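Storage Furniture in Small Rented Rooms
Student project report, Interior Studies, second year
Addale College of Design

1. Why I chose this subject

When I moved to Addale for my studies, I rented a room which had one bed, one table and no closet. My clothes stayed in two suitcases until March. Many students in my building lived the same way, and I started to ask myself why small rooms are planned so often around the bed and so seldom around the storage. This report is the result of that question.

I wanted to know what kind of storage students use, what they miss, and if a simple chest of drawers can do more work in a small room than a tall closet.

2. Method

I prepared a short questionnaire and gave it to the tenants of three student houses: Grulo House, Cuautle House and the older building on Sonmont Street. In total I received 300 answers. The questions were about the furniture which came with the room, the furniture which the tenant bought later, and the things which had no place at all.

After this I measured three rooms, one in each house. I drew the floor plans by hand and tried different positions of the furniture on paper. I did not move real furniture, with one exception in my own room, where I changed the position of the bed two times.

3. What the tenants said

The most frequent complaint was not the lack of space for clothes, as I expected in the beginning. It was the lack of space for things which are used only sometimes: a winter coat, a suitcase, extra bedding, a printer. These things usually went under the bed or on the floor behind the door.

In Grulo House the rooms have a built-in closet, and the tenants there were more satisfied with hanging space. But several of them wrote that the closet door hits the bed when it opens. In Cuautle House there is no closet, only a rail with a curtain, and the tenants complained about dust. The Sonmont Street rooms have high ceilings and open shelves which most people cannot reach without a chair.

Another answer surprised me. Many tenants said they want a surface at the height of the hand, near the door or near the bed, to put keys, a lamp or something decorative. A closet cannot give this.

4. The dresser as a solution

A dresser is low, so it leaves the wall above it free. It makes the room feel less closed, and the top can be used every day. In a corner it takes a part of the floor which is difficult to use for anything else. I also looked at how the wall finish changes the impression of a low piece. On a plain wall the dresser is the first thing we see, but on a wall with a strong pattern it becomes more quiet.
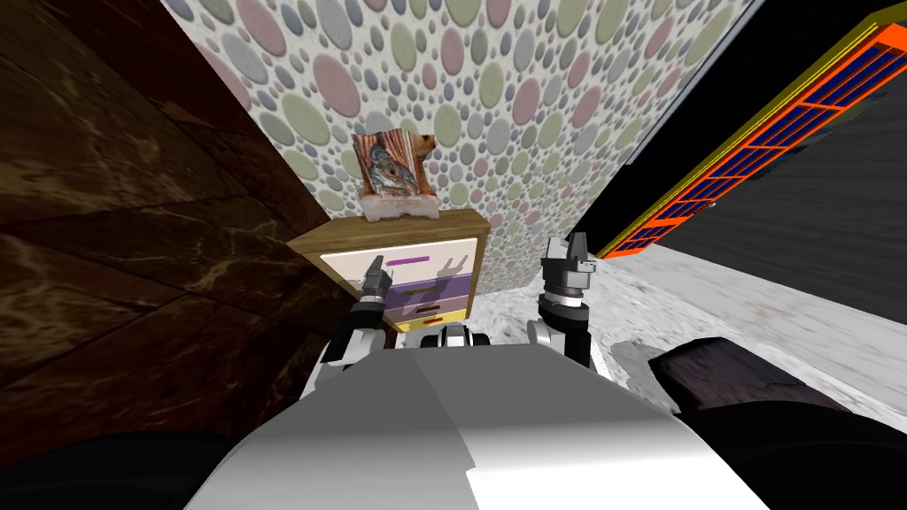

Figure 1. Wooden dresser with an ornament on top, against a pebble-patterned wall.

The weak point of the dresser is long clothing. Coats and dresses must be folded, and some tenants did not like this idea. In my plans I added a short rail with hooks behind the door, and then the two together could replace the closet in all of the three rooms. The drawers also need free floor in front of them. On my Cuautle House plan I had to move the table to the window wall, otherwise the lowest drawer could not open completely.

5. Cost

I compared prices in secondhand shops only, as students seldom buy new furniture. A used dresser in good condition was usually cheaper than a used closet, and the transport was easier – two people can carry it on the stairs. The closets I saw often had to be taken apart first, and some had missing screws.

6. Limits of the project

The questionnaire did not ask how long each person lived in the room, and this was a mistake. A tenant who stays one semester has other needs than a tenant who stays three years. Also, I measured only rooms for one person. For shared rooms the drawings would be very different, and I would like to study them in the next project, together with the question of noise from drawers at night, which two tenants mentioned in their comments.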